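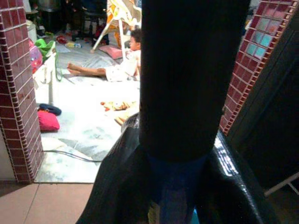
Maroon wall tile with thin white grout lines.

Reviews > Tile and Stone > Sealers > Sekham Penetrating Grout Sealer, 600 ml

The Sekham is a water-based penetrating sealer sold in a 600 ml bottle with a screw-on roller applicator. It is meant for cement grout on glazed walls and floors. I bought two bottles from Tymoshchuk in June, used one, and returned the other unopened.

The applicator is the main reason to consider it. The wheel is narrow, turns freely, and meters the liquid well as long as the bottle is held at a shallow angle. Tip it past that and it floods. On a joint that sits slightly below the tile face the wheel rides in the groove and needs little steering. On a joint finished flush with the tile it wanders, and I went back to a small artist's brush for those.

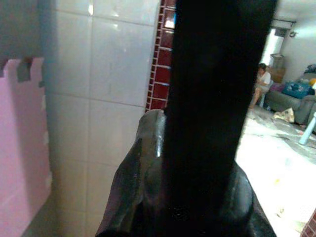 Coverage came out at 154 linear feet of joint from one bottle, two coats. The grout was Ganis sanded, fully cured, scrubbed with a neutral cleaner and left overnight. Unsanded grout in the narrower joints drank less. I stopped measuring there because the bottle was nearly empty and the wheel had started to draw air.

The label asks for a wait of 4 hours between coats. I kept to that on the first wall and cut it short on the second. The second wall hazed. The haze came off with a damp white pad and some effort, but it would have been less work to wait. Wipe the tile face within ten minutes in any case. Dried sealer on a gloss glaze shows up as a gray smear under side light.

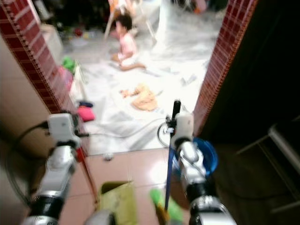

For a water test I put a teaspoon on a horizontal joint and left it for half an hour. It beaded and left no dark mark. Coffee left a faint ring that washed out. Cooking oil left a stain that did not, so I would look for a solvent-based product behind a stove. Miroslava Pasichnyk, who set the tile, prefers the Wisosus sealer for kitchens. It costs more and smells strongly for a day, but her oil samples came up clean.

Color change on white grout was slight, one shade warmer when held against an untreated offcut. On dark grout I could not see any. 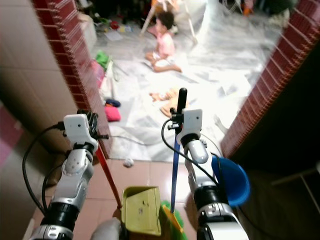
Two complaints. The cap does not seal once the roller has been fitted, so a part-used bottle has to be stored upright with tape over the wheel. The replacement rollers come in packs of 6 and are listed separately from the sealer, under a part number that is not printed on the bottle. Arsen Sydorenko at the Tymoshchuk counter had to look it up.

Bathroom walls and entry floors: recommended - with the brush kept handy for flush joints. Kitchens: no. I will retest the water beading after a year of ordinary mopping and add the result to this page.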